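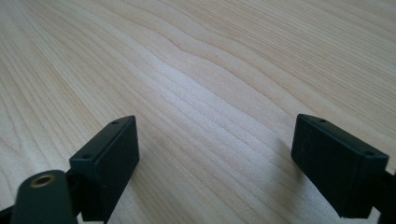
Grain should be read before a cloth goes anywhere near the surface, according to Dorota Michalski, and most damage to pale table tops begins with wiping in the wrong direction. Her rule is followed throughout this chapter.

Chapter 8. Light Wooden Surfaces

8.1 Grain and finish

Grain lines on a pale top may run straight for much of their length and then bunch into a wavy band. The band is a feature of the figure and should not be mistaken for a dent or a raised patch. Run a fingertip across it - a sound surface feels level.

A smooth finish reflects light from above as a washed-out area, in which fine scratches are hard to judge. Inspect the top from at least two sides, or move the lamp.

8.2 The Landale survey

The Landale survey recorded 1,253 household tables, of which 459 had marks running across the grain. Dull patches were recorded separately (see Table 8.2).

8.3 Wiping

Use a soft cloth, wrung out well. Work along the general line of the grain, and through a wavy band keep to the same line - do not follow each curve. Dry at once with a second cloth.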